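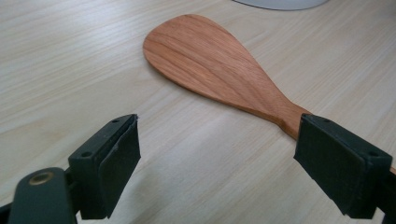
Octavian Matei writes that I should stop oiling my wooden spoons with what I cook with, because in one year they will smell like an old bicycle. I read his comment two times and then I went to the kitchen to smell the drawer. He is right. So this evening, a thread on wood, oil and my mistakes.

1/ First, what I did wrong. For years I rubbed everything with sunflower oil. It looks very nice on the first day. But sunflower oil dries very slowly and not completely, and in a warm kitchen it becomes sticky. My cutting board had a skin on it that I could scratch with the fingernail.

2/ My mother never oiled anything. She washed the spoon, stood it in the jar with the head up, finished. Her spoons were gray and rough like a fence. They also lived longer than three of her stoves. I say this so you do not think oil is a duty.

3/ What I use now is raw linseed oil, the kind sold as food. It becomes hard when it meets the air. The linseed oil for furniture from the paint shop is often another thing, it can have metal driers inside, and I don't want this in my soup. Please read the label before you buy.

4/ Hema Bangera asks about mineral oil. Yes, it is good too. It does not dry and it does not go bad, it only leaves slowly with the washing, so you must repeat it more often. If you are a lazy person, like me, linseed. If you are an impatient person, mineral.

5/ Walnut oil also hardens, but I have a niece with a nut allergy who eats here, so it does not come into my house. I can't tell you more about it.

6/ Now the cleaning. For the old sticky layer I used hot water, washing soda and a brush, with gloves. Rinse very well. The wood becomes fuzzy after, this is normal, the fibers stand up. Leave it one full day to dry. Not on the radiator! I cracked a good ladle like this in my first winter in Varkilville, and I am still a little sad.

7/ Then sandpaper. I use 200 and nothing else. Always in the direction of the grain, also around the edge, where everybody (me) gets bored and goes across.

8/ Small trick from Elango Mathew, who commented on my last thread: wet the spoon again after sanding, let it dry, sand again very lightly. The fuzz comes up only a little the second time. I did not believe him and I tried it on one side only. Now I have a spoon with one good side.

9/ Oil: a few drops on a cloth, rub, wait half an hour, wipe off everything that you can. Really everything. What stays on top becomes the sticky skin again and you are back at post 1.

10/ Then patience. Linseed needs days, sometimes more than two weeks, depending on the room. I do 2 coats. Between them the spoons hang by the window on a string and my husband hits them with his head.

11/ IMPORTANT, and I write it big because it's serious – the cloth with linseed oil can heat up by itself and start a fire. Do not make a ball from it and throw it in the trash. Put it in water, or lay it flat outside until it is stiff.

12/ Somebody wants to know which wood is the best. I don't have a scientific answer. Beech is cheap and patient. Olive is beautiful and costs too much. Cherry gets darker with the years and I like this. Pine I would not buy again, it took the color of one curry and kept it.

13/ Devendra Khurana says that he puts all of it in the dishwasher and nothing happens. Devendra, I am happy for you. My spoons came out with cracks where you could put a coin.

14/ On smell. Onion and garlic go away with coarse salt and half a lemon, rub and rinse. Fish is more difficult – I have one spoon that is only for fish, with a notch in the handle so that guests do not stir the pudding with it.

15/ When to say goodbye? If there is a deep crack, or black spots that come back after sanding, it goes to the garden. Mine hold the names of the tomatoes.

16/ The flea market in Losholm starts again in June, and the man near the gate has old spoons in a bucket. Don't pay for the shiny ones. Look for a straight handle and no worm holes.

17/ Tomorrow I will try to answer the questions on salad bowls. I only have one and I'm afraid of it.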